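Equipment Planner (fixed term, six months) - Prarkon, Romton site

Prarkon is looking for one person to prepare the equipment plan and the purchase budget for our data collection hall in Romton. The position starts in May. It can be full time, or four days per week if you prefer this.

In the hall our operators work with hand-held grippers at ordinary tables, with ordinary objects such as boxes. We have now 19 grippers in use and we want to reach 51 before the end of the contract. Until today every group ordered what it needed, when it needed it. This was fine when we were small, but we paid three times for shipping of the same cable, and we still have no common list of spare parts.

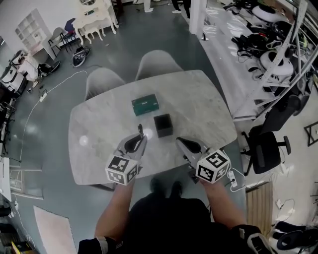
The planner will bring order to this. Your main tasks will be:

Make a full inventory of grippers, marker cubes, head cameras, cables, power strips and chargers, with age and condition.
Talk with the operators and write down what wears out first. Finger pads are the first suspect, but we want numbers.
Ask for offers from at least two suppliers for each item over 3000 euros. For the grippers, the present candidates are Mirkska and Ikeda.
Prepare a budget in two versions, one for buying and one for leasing, with the cost of repairs included.
Plan shelves, tables and power outlets for the larger number of stations. Please do not forget the chairs - last year they were forgotten.

You will not need to program anything. It is useful if you have bought technical equipment before, for a laboratory, a workshop, a theater or a school. You should be comfortable with spreadsheets and able to read a supplier contract with patience. Good written English is necessary, perfect English is not.

During your first week we will ask you to work some hours as an operator yourself. You cannot judge the price of a tool which you never held in your hand for a whole morning.

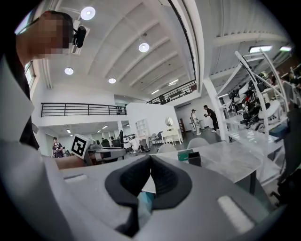
Sumeya Negash would add that weight should stand higher in the list than price. In her words, a cheap gripper that makes the wrist tired after an hour is expensive, and she asks that each candidate model is tried by at least three operators before any order is signed. We agree with this, and the trial period is now part of the plan. The planner will organize it and write the short report.

We offer a monthly salary according to experience, paid lunch on working days, and a desk in the quiet office on the upper floor. Travel to suppliers is paid by us. There is a possibility to extend the contract, but we cannot promise it at this moment.

To apply, please send a CV and one page about a purchase you were responsible for, including what went wrong with it. Write to Ignacio Sotomayor at the Romton office and put "Equipment Planner" in the subject line. Interviews take place on site, usually at 10 in the morning, and last about one hour. Travel costs for the interview are refunded if you keep the ticket.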